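Budget check before I sign for a towel folding cell (linen service, small shop)
Forum: Shop Floor Automation > Buying and Budgeting

gesis_linen
Posted 2025-11-26

We do towels and sheets for short-stay rentals. The owner wants a folding arm in next year's budget and I'm the one who has to put a number next to it.

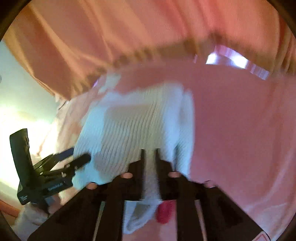
Two quotes so far. Wornik wants 121 thousand for the arm, the table, the guarding and "up to" 7 towel types. Tapia is cheaper on paper but leaves out the grippers and the install. Neither will put a cycle time on ribbed or waffle towels in writing. Both sent me a video of a flat hotel towel being folded on a bare table, which is not what comes out of our dryers. Ours come out in a heap.

Has anyone bought one of these and still been happy with it after the first year?

pressfoot
Don't sign anything that says "up to." Put your worst towel in a bag, mail it to them, and ask for uncut video of it being picked out of a pile. If they won't do that you have your answer.

skamdale_ops
We went through this at our Skamdale site. The arm was never the problem. Finding a corner was the problem. Once it had two corners the fold was fine. I'd budget for someone standing at the infeed spreading towels by hand, and then ask yourself what you're paying for.

tumbledry
I'd disagree with some of that. Picking has gotten a lot better since the older cells. Two-finger grippers hold thick ribbed cotton fine now. The trouble is a pinch that grabs two layers when you wanted one, and you can tune for that if the vendor gives you the time.

skamdale_ops
"If the vendor gives you the time" is a line item. Ours billed tuning by the day and it wasn't in the quote.

gesis_linen
Same with Wornik. Tuning is included for 2 visits, after that it's extra, and they won't say how much extra. I asked twice.

pressfoot
So add it yourself. Take their price, add finger pads, spare fingers, a service contract, the floor space, and a week of lost output for the install. Then compare it with the wages for the hours you'd really save, which is not the whole shift.

lintscreen
Have you looked at leasing? Monthly cost is ugly but you can send it back.

tumbledry
Read the lease first. The one I saw made you pay freight both ways and put the floor back how it was.

gesis_linen
OK. I'm mailing the same bag of waffle towels to both of them, and I've moved the arm from "approved" to "pending" on the sheet. The owner isn't thrilled. If Tapia ever itemizes the grippers I'll post what they want for them.

skamdale_ops
Put a fitted sheet in the bag too.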